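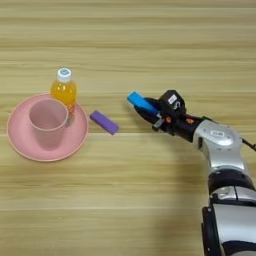 What does a weekend host at the Varnanberg Hiking Hut do all day?

Mostly you welcome people, keep the soup going, and talk about the trail. You check hikers in, show them their bunks, answer questions about the weather and the route over Horel ridge, and sit down with them at supper if you feel like it (most hosts do!).

We are looking for new hosts for the coming season, which opens in May and runs through October. The hut sleeps 82 and sits at 3,000 feet, a good two-hour walk up from the parking lot at Yip. On a busy Saturday we can see 300 day hikers come by for lemonade and pie, and on a rainy one you might have the whole porch to yourself and a very good book.

Hosts work in pairs. A shift starts Friday at 3 p.m. and ends Sunday after the breakfast dishes are done and the bunks are stripped. We ask everyone to sign up for at least four weekends, and you can pick them yourself from the calendar as long as they're open. July fills up fast. September is my own favorite, with cool mornings and blueberries all along the upper path, and it almost always has gaps, so think about it!

What you'll be doing

Checking guests in and out, and taking payment
Cooking one hot supper and two breakfasts from our recipe binder
Sweeping the bunk rooms and the mud room
Keeping the trail notice board up to date
Radioing the valley office at 7 a.m. and 7 p.m.

You don't need to be a chef or a mountaineer. You do need to be 18 or older, able to walk up with a pack, and happy around strangers, including tired ones and small ones. If you have a first aid card, great. If you don't, we'll sign you up for the spring class in Yip and cover the fee.

What you get

Pay is $300 per weekend for each host, plus all your meals and a private room with a real door and a real mattress. You can also bring a friend or family member for free on 2 nights of the season. Food and fuel are delivered during the week, so all you carry up is your own stuff. Bring slippers, the kitchen floor is cold.

Training is one full weekend at the hut in late April. Zyanya Gallegos will take you through the kitchen, the stove, the water pump and the radio, and there will be a walk to the ridge if the snow is gone. Training is paid like any other weekend.

To apply, write to Tin-yau Mok at the Rundico trail office in Yip. A few paragraphs is plenty: tell us who you are, which months suit you, and about a walk you loved. Couples, siblings and friends who want to host together are very welcome, but please send us one note each. We read them as they come in and will call you for a chat, usually in the evening.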